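Bench notebook, Friday, 7:40 a.m.

Contact cleaner again. I said in May I would not write another word about contact cleaner, and then the Zullton rep left a case of the stuff on the packing table with a data sheet, and the data sheet says it "restores switch contacts to factory condition." So now I have to write about it.

My starting position, so that whoever reads this later can discount for it: I don't believe a spray restores anything. Contacts go bad in different ways. Some have a film on them. Some are pitted from years of breaking an inductive load. Some are fine and the spring is tired. A solvent can shift a film. I can't see how it puts metal back where metal has burned off, and the data sheet doesn't say how either. It has a bar chart with no units on the vertical axis. I asked the rep what the units were and he said he'd get back to me.

What got people excited is the Javinus line. Three of the old control stations there had been acting up, operator presses, nothing happens, presses again, it goes. Someone on second shift sprayed them and the complaints stopped. That was passed along to me as proof. Questions I would want answered before I call it that:

Did anybody measure before spraying? No.
Did anybody just work the buttons a few dozen times without spray? No.
Were the covers off, and were the terminals touched while the covers were off? Yes and yes. Two of the terminal screws got snugged up "while I was in there."

That last one bothers me the most. A loose terminal gives you exactly the fault described, and a screwdriver fixes it for free. So we have spray, exercise and tightening all done in the same ten minutes, and the spray gets the credit because it's the one that came in a can with a label.

8:55. Went through the scrap drawer and the returns bin for switches worth testing. Plan is simple. Low-ohm meter, four-wire leads, same current every time, same person pressing. Measure as found. Then work the button 60 times dry and measure again. Then spray, let it sit through lunch, measure again. If the spray does something the dry working didn't, I'll say so in this book and I will eat my words in front of second shift.

I want a control too. Some of the units get the same handling and the same wait with no spray at all. I expect an argument about this because it "wastes" good switches, but without it I'm only measuring how much a contact changes when you leave it alone over lunch. 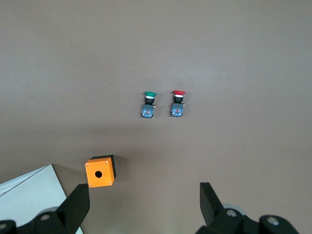
Mushroom-head switches on the bench, laid on their sides.

Rule for this test: nobody opens a contact block to look. I know the temptation. Once you've had the block apart and back together you've wiped the contacts on everything, and the next reading is worthless. We can open them at the end, and I'd like to, since pitting would settle a few things.

10:20. First readings. Writing these in words because the numbers are going in the table at the back and I don't want two versions floating around.

The first unit from the returns bin came in as a failure and measured fine. Pressed it repeatedly, fine every time. So either the fault was in the wiring all along or the trip here in a bucket of other parts was enough to clear it. Both are interesting and neither helps Zullton. Taken out of the test. You can't restore what isn't broken.

The second one is properly bad. As found it read more than 400 milliohms and wandered while I watched. Good candidate. After the dry working it dropped a long way and stopped wandering. I'd like the record to show that at this point no product had been applied, and that if I had sprayed it first I would have been telling everybody about the spray.

Third unit, mechanical problem. The head goes down and comes back slowly. Electrical side is clean. I suspect grit or dried grease in the operator. Cleaner might help here, I'll grant that, but so would a rag, and it isn't a contact problem. The Antoniadis maintenance sheet, the one taped inside the tool crib door, lumps this under "contact failure," which is how we ended up ordering blocks we didn't need last time. Somebody should cross that line out. I'd do it but I don't have the crib key.

11:45. Sprayed the test units and left them. The can says to allow two minutes. I'm giving it through lunch, partly to be generous and partly because I'm hungry. The control group is sitting alongside on the same paper towel. It occurs to me the towel could wick overspray across to the controls. Moved them to a tray. Should have thought of that at the start, and I'm noting it in case the first control reads oddly.

Smell is strong. Opened the side door. The label has a warning about some plastics and does not name the plastics. I put a drop on a scrap cover to see whether it crazes, will check Monday or whenever I remember.

1:15 p.m. Readings after the wait. The bad unit is a little better than it was after the dry working. A little. The difference is about what I get if I lift the probes and set them down again, so I'm calling it no change until somebody shows me a meter that says otherwise. The controls moved by a similar amount, some up, some down.

That isn't enough units to say the stuff is useless and I'm not saying it. I'm saying what I have doesn't support "factory condition," and it doesn't support a standing order either. If purchasing wants to keep one can in the crib for sticky operators, fine.

What I'd want next: switches with a known film on them. The Plilenlow job has a pump room that's damp all year and I'd expect tarnish there if anywhere. If they pull any this month, ask them to bag each one separately and leave the screws alone. Write on the bag what it was switching. A block off a contactor coil and one off an indicator lamp have lived different lives and I don't want them averaged.

Also need:
- fresh leads, the red clip is going and I don't trust the last couple of readings as much as I'd like
- the units for that bar chart
- a straight answer from second shift on which station had the loose screws

3:30. Rep called back. The vertical axis is "relative performance." I asked relative to what. He's going to find out.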